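Speaker notes — "What does 100 percent mean?"
Slot is after the coffee break, talk first, questions at the end. Keep water nearby.

Opening

Start with the number on the Caron abstract: 100 percent. Let it sit for a second. Ask who in the room has reported a number like that, and who believed it when they did.

Say up front that I'm a co-author on this work and that I still don't think the headline result means what people take it to mean. The method is sound as far as it goes. My trouble is with how far it goes.

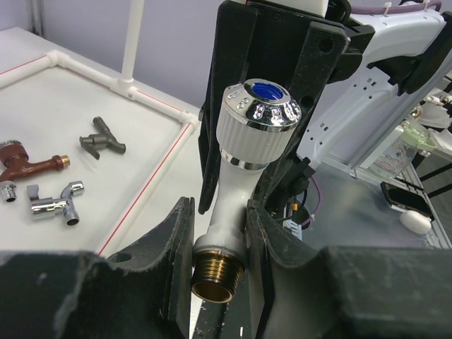 Uvdale Manipulation Group — Contact Tasks Team

Task in one breath: two arms, a plastic pipe mock-up, faucets lying on the table. Pick one up, bring it to a threaded fitting, get it started. Point out the brass threads at the lower end of the faucet between the fingers. Everything we care about happens in the first turn of that thread, and the wrist view is where you'd hope to see it coming.

Slow down here. The knob's cap is chrome and full of bright reflections. The neck is smooth and gray. If I were a policy looking for something easy to latch on to, I would pick the shiny cap every time. We have never shown that the network looks at the threads. We have a heat map that looks good on the slides we chose for it. (Don't show the heat map. If asked, offer to send it.)

The method

Caron is trained by imitation on 2000 demonstrations. After filtering we kept 1703. Say both numbers out loud, because the paper only gives the second one in the main text and the first is in the appendix. The filter threw out anything where the operator backed off and tried again. I argued against that and lost. Backing off is what a plumber does when a thread catches wrong, and we took it out of the training data.

Then the claim: wrist views plus one fixed view, no force sensing, and the policy learns alignment from pictures alone. Pause. Remind people that "no force sensing" describes the input to the policy. The people who gave the demonstrations could feel the resistance. Some of that is baked into the motions they recorded, and I don't know how much.

The result

Score is "thread engaged," judged by a person watching. Engaged means the faucet stays put when the gripper opens. It does not mean tight, and it certainly doesn't mean it would hold water. There's no water anywhere in this project. 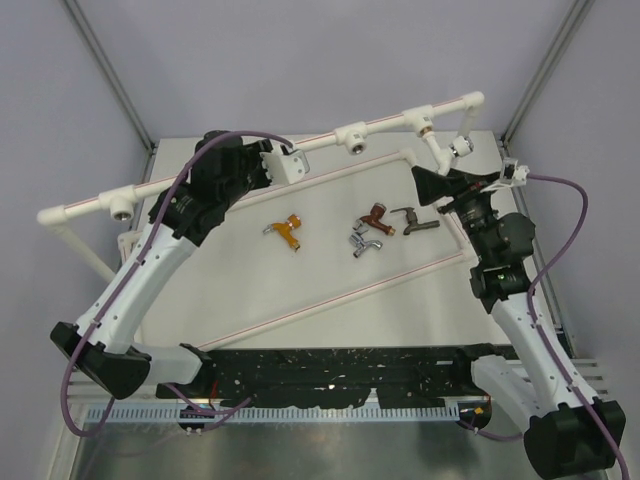
Fixed view of the workspace: four faucets on the table, pipe frame behind.

Ask the room to look at the faucets before the arms. Orange-yellow, brown, chrome, dark bronze. An easy set to tell apart by color. My worry is that we built a color sorter with a good wrist. The test I want is four faucets with the same finish and different bodies, and we haven't run it.

Next, the pipe frame. Three tee fittings along the top pipe. The frame sat in one position for all the training and all the scoring. The Zorkness people moved theirs by the width of a hand and their own version fell apart. They have published that, to their credit — it's on the Forkano workshop page if anyone wants it.

What I'd accept as evidence

Move the frame between trials. Put the retries back in. Have the scoring done by 2 people who can't see each other's sheets. Report the failures by fitting, so we find out whether one of the tees is doing all the work.

If running short on time, skip the filter discussion and go straight to this part. If running long, cut Zorkness.

Likely questions

"Isn't this true of every imitation paper?" Yes, most of them. I still want it fixed in ours.

"Would force sensing solve it?" Don't know. It would help with cross-threading. I doubt it helps with a frame that has moved.

"Will you release the discarded demonstrations?" Planned for January. Don't promise more than that.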